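Holladmont Cold Storage, Building 2
Monthly Housekeeping and Container Inspection, August
Inspector: Hằng Triệu
Accompanied by: Quang Giáp

1. Dock doors and seals
Door 13: bottom seal torn at left corner. Replace before next inspection. FAIL
All other doors: OK

2. Floor drains
Grates seated, no standing water. Drain by the wash station slow to clear. Work order opened. PASS WITH COMMENT

3. Racking
Load plates present and legible, 800 kg per level. Upright at bay 14 has a dent below the first beam. Measured, within limit. Recheck next month. PASS WITH COMMENT

4. Produce bins
Bins with cracks, sharp edges or open seams are to be tagged and pulled. Surface scuffing alone is not cause for rejection.

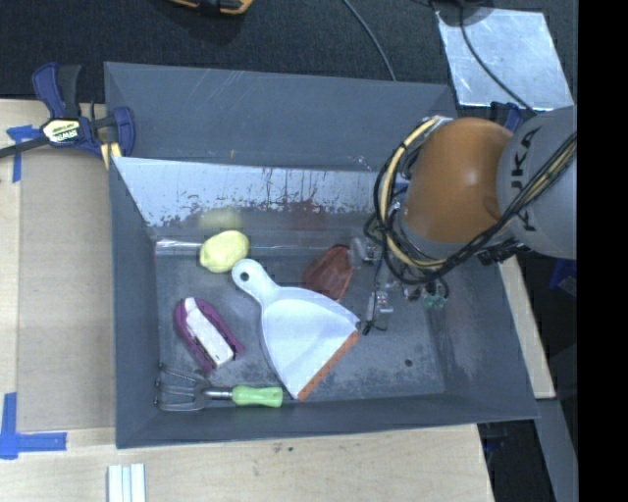

Item 4. Gray bin with lemon. Scuffs and scratches on floor, thin scratches on back wall.

Comment: graded B, keep in service. Deep clean before reuse. Nandik cleaning log missing initials for two shifts; Mỹ Võ to follow up.

5. Exits and lighting
Exit signs lit. Battery test on the mezzanine unit did not hold for the full period. Replace battery. FAIL

6. Eyewash station
Flow and caps OK. Tag signed by Ayuba Agbenyega. PASS

Open items carried forward: 1, 2, 3, 4 (log), 5.
Copy to: Lụa Hà, Maintenance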